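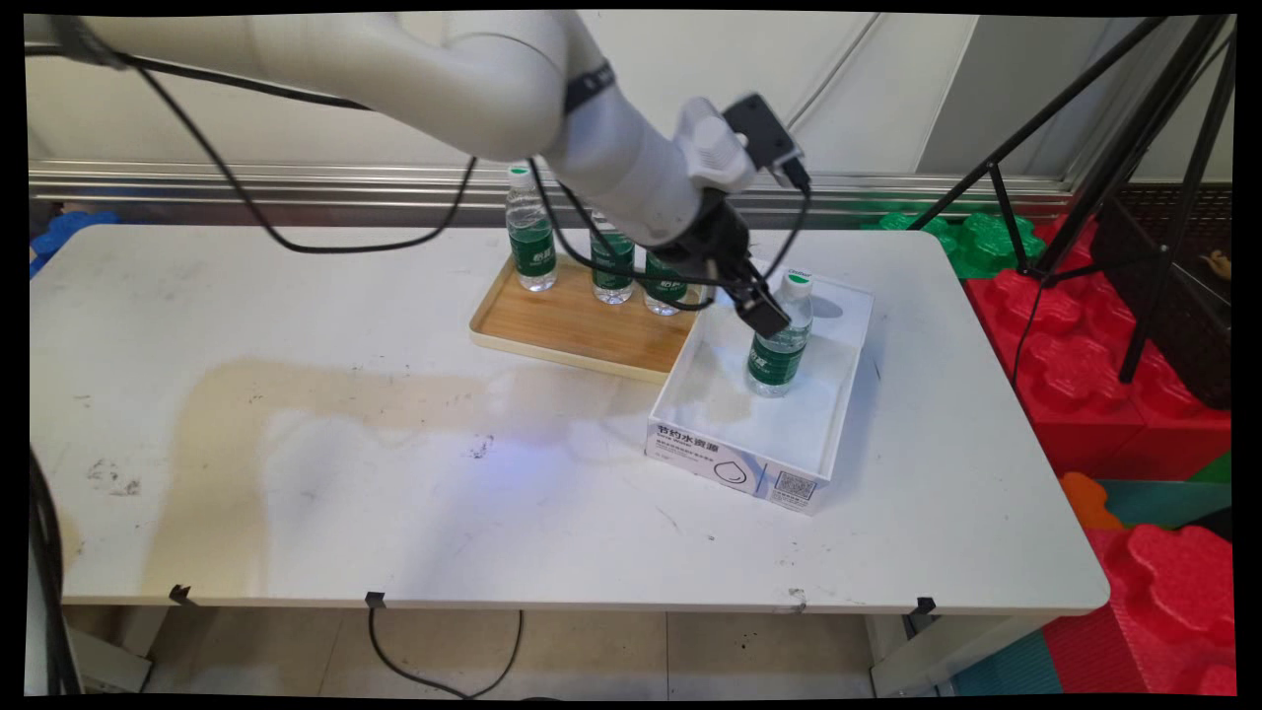 22/12/2019

Training workshop notebook, Vikbridge site

Last entry before the shutdown. Mostly about the apprentice rotation, plus a few things I want written down before I forget them.

The first-years have finished their block on manual turning. All of them passed the shaft exercise, though two had to remake the shoulder because they took the final cut without checking the tool height. I have moved the height check to step 3 on the job card, ahead of facing off. The old cards are still in the drawer by the pillar drill. Please bin any you find.

Rotation from January: five weeks in the training workshop, then out to the gearbox line, then quality. Pudeleck have agreed to take three of the second-years for the spring placement, same terms as before. They want them to have the abrasive wheels certificate before they arrive, so that needs booking in the first week back. Hubáček can't offer places until their new paint shop is running and asked us to try again in September.

Log books. We have 31 to sign off and the college wants them by the end of January. Most are fine. The usual gap is in the fitting section, where people write "assisted with assembly" and leave it there. An assessor can't do anything with that. They need the part, the tools used, the tolerance and what they checked it with. I've put a filled-in page on the noticeboard.

The Celell torque wrenches came back from calibration. One failed at the low end and has been tagged out. Don't use it for the brake caliper exercise, even as a stand-in. A replacement is on order.

Budget: up to 4000 left for hand tools this year, and it doesn't carry over. Order went in for feeler gauges, scribers and a second surface plate. I left off the bore gauges as the price had gone up again and the set we have will do another intake.

Still open:
Guard switch on lathe 5 sticks. Maintenance know. Isolated and locked off until they've been.
Overalls for the new intake, sizes not in yet.
Coolant needs changing on both mills first thing in January, before anyone cuts anything.
Key for the metrology cupboard is back on the hook in the office.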